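스포츠 웹진 그로디오(Grodeo) 객원 필자 및 경기 기록원 모집

그로디오는 국내 아마추어 농구와 사회인 야구 소식을 다루는 온라인 매체입니다. 10월 개막하는 스투부라(Stuvura) 농구 리그와 폰든(Pondon)컵 사회인 야구 대회를 앞두고 함께 일할 분을 찾습니다. 지난 시즌에는 두 대회에서 모두 181경기를 다뤘고, 올해는 지역 예선까지 범위를 넓힙니다.

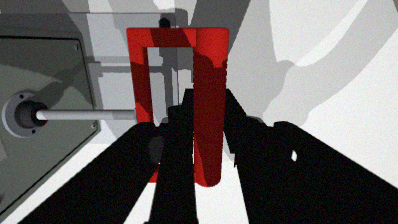 글 그로디오 편집부

모집 분야는 두 가지입니다.

1. 객원 필자
경기 리뷰, 선수 인터뷰, 주간 순위 정리 기사를 씁니다. 경기 리뷰는 공백 포함 2,000자 안팎이며, 경기 종료 다음 날 오전 10시까지 보내 주셔야 합니다. 순위 정리는 700자 이내의 짧은 글입니다. 한 달에 최소 네 편을 맡을 수 있어야 합니다. 종목은 농구와 야구 중 하나만 선택해도 됩니다.

2. 경기 기록원
경기장에서 기록지를 작성하고 당일 밤 11시 전까지 기록 페이지에 입력합니다. 농구는 두 명이 한 조로 움직이고, 야구는 한 명이 한 경기를 담당합니다. 기록법을 모르는 분은 개막 전 교육을 받으면 됩니다. 교육은 두 차례 진행하며 회당 세 시간입니다.
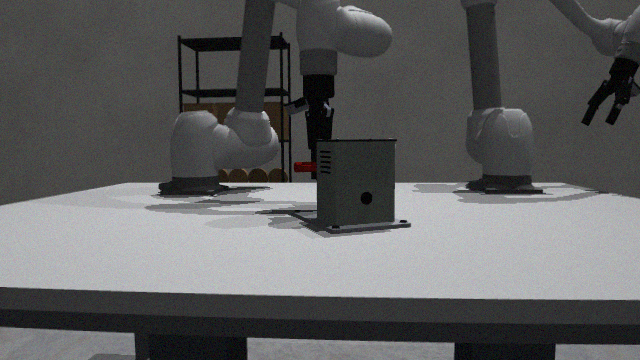

지원 자격은 만 19세 이상이며 학력과 전공은 보지 않습니다. 필자는 직접 쓴 스포츠 관련 글 두 편을 제출해야 합니다. 블로그나 커뮤니티에 올린 글도 괜찮지만, 다른 매체의 기사를 요약한 글은 받지 않습니다. 기록원은 주말 낮 경기에 나올 수 있어야 하고, 대중교통으로 히버트(Hiebert) 체육관까지 한 시간 안에 올 수 있는 분을 우선합니다. 예선 경기는 다른 구장에서도 열리며 배정표는 2주 전에 공지합니다.

활동 기간은 10월부터 다음 해 3월까지입니다. 야구는 11월에 일정이 끝나므로 야구 담당자는 이후 농구로 옮기거나 활동을 마칠 수 있습니다.
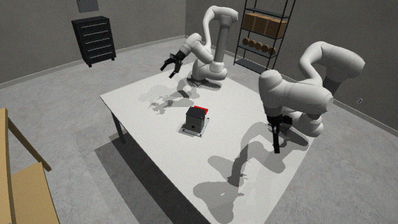
원고료는 편당, 기록 수당은 경기당으로 계산해 다음 달 10일에 지급합니다. 금액은 분야와 경력에 따라 다르며 서류 합격자에게 개별 안내합니다. 교통비는 별도로 드립니다. 우천으로 야구 경기가 취소되어도 구장에 도착한 뒤라면 수당의 절반을 지급합니다.

필자의 이름은 기사에 표기합니다. 필명을 쓰고 싶은 분은 지원서에 적어 주세요. 원고는 편집부에서 맞춤법과 기록을 확인한 뒤 게재하며, 내용이 크게 바뀔 때는 필자와 먼저 상의합니다. 그로디오에 실린 글은 게재 한 달 뒤부터 개인 블로그에 옮겨도 됩니다.

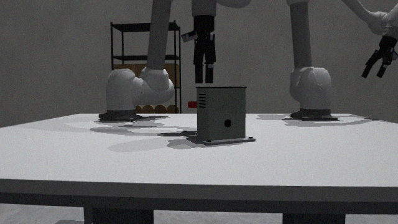
지원서는 그로디오 홈페이지의 채용 게시판에서 내려받아 작성한 뒤 같은 게시판에 비공개 글로 올려 주세요. 파일명은 지원 분야와 이름 순으로 적습니다. 접수는 9월 말 오후 6시에 마감하고, 서류 결과는 합격 여부와 관계없이 문자로 알려 드립니다. 필자 지원자는 짧은 과제 한 편을, 기록원 지원자는 영상을 보며 한 쿼터 또는 2이닝을 기록하는 실습을 거칩니다.

현재 스투부라 리그나 폰든컵에 선수로 등록된 분은 소속 팀 경기를 맡을 수 없습니다. 지원서에 소속 팀을 반드시 적어 주세요. 문의는 채용 게시판 댓글로 받으며 평일 오후 2시부터 5시 사이에 답변합니다.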